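Stisow's horse racing question goes back to the clerk

For those of you who have been writing in to ask what became of the off-track wagering petition, thank you for your patience, and here is where it stands as of 30/03/2021. I know some of you have been following this since the first coffee meeting in February, and I wish I had a shorter story to tell you.

The petition would put a simple question on the Stisow ballot: should the town allow a licensed betting parlor for simulcast horse racing? It says nothing about slot machines, card rooms or sports books, although I have heard all three mentioned at the gas station. The only site anyone has talked about is the old Judwood building, which has been standing there with its lights off for longer than I care to remember, and the company that wants to open in it is called Moroz. Moroz runs a couple of small parlors elsewhere in the state and would like to run one here.

To get a question like this in front of voters, the town charter asks for 2550 good signatures. The petitioners turned in 3621, and I will admit that when I heard that I thought the matter was settled. But the clerk's office found trouble with a good many of the sheets. Some 500 signatures came from people who live out past the town line (it's an easy mistake, half of Judwood Road has a Stisow mailing address), and a larger pile was set aside because the person carrying the sheet forgot to sign the bottom of it. Those are the ones being argued over now. If the clerk lets carriers come in and swear to their own sheets, the petition very likely makes it. If she doesn't, it falls short and they start again with fresh paper.

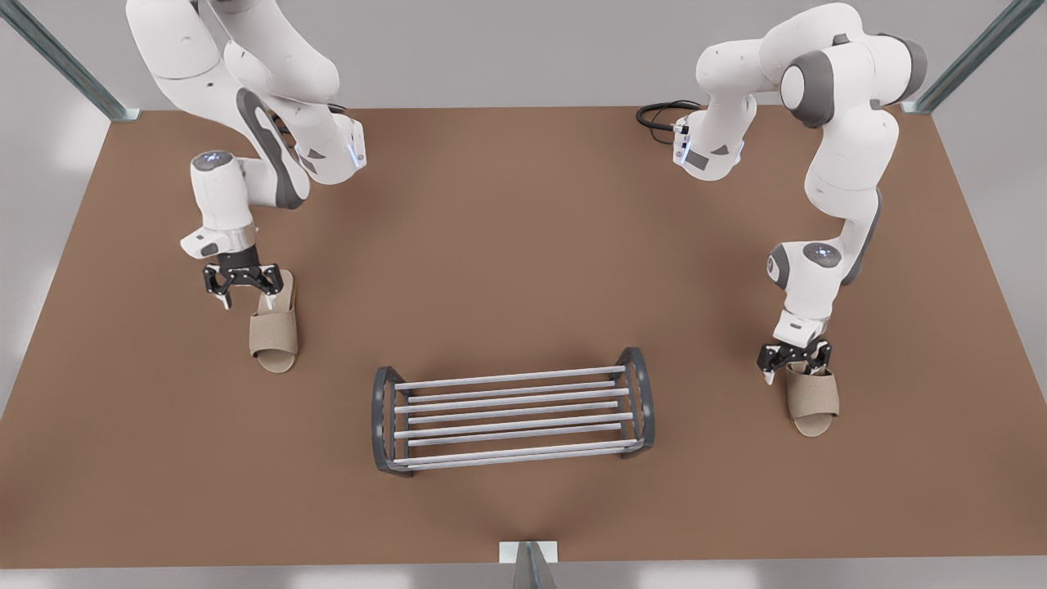
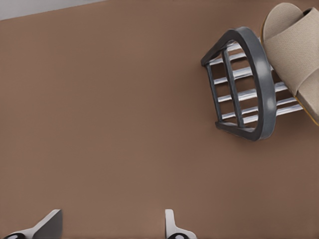
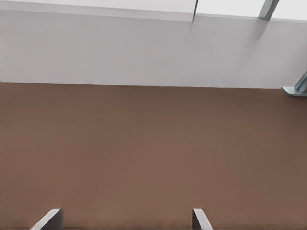 Nazar Lytvynenko wrote to us after the last issue to say that he signed gladly and would sign again, but that he wishes the petition spelled out where the town's share of the money would go. As he reads it, the share lands in the general fund and could be spent on anything, and he would feel a whole lot better about voting yes if a piece of it were set aside for people who get in over their heads with betting. He also asked why the parlor's closing time isn't written down anywhere.

Those are fair points, Nazar, and I took them to Hnat Pasichnyk, who has been carrying this petition around since the snow was on the ground. Hnat told me the wording can't be touched once people have signed it. What the council could do, he said, is pass its own ordinance on hours and on the money if the question is approved. I asked whether anyone on the council had promised to do that, and he said no, but 2 of them had told him they were open to it.

So we wait on the clerk. Her decision has to be in writing, and either side can ask the county judge to look it over. If you carried a sheet and can't remember whether you signed the bottom, please do call her office and ask, and have your full name and street handy when you do. The line is busy over the lunch hour.

Recent items
Raffle permits: what clubs need to file
Stulora bingo hall changes its hours
Letters on the Judwood building
Council notes from February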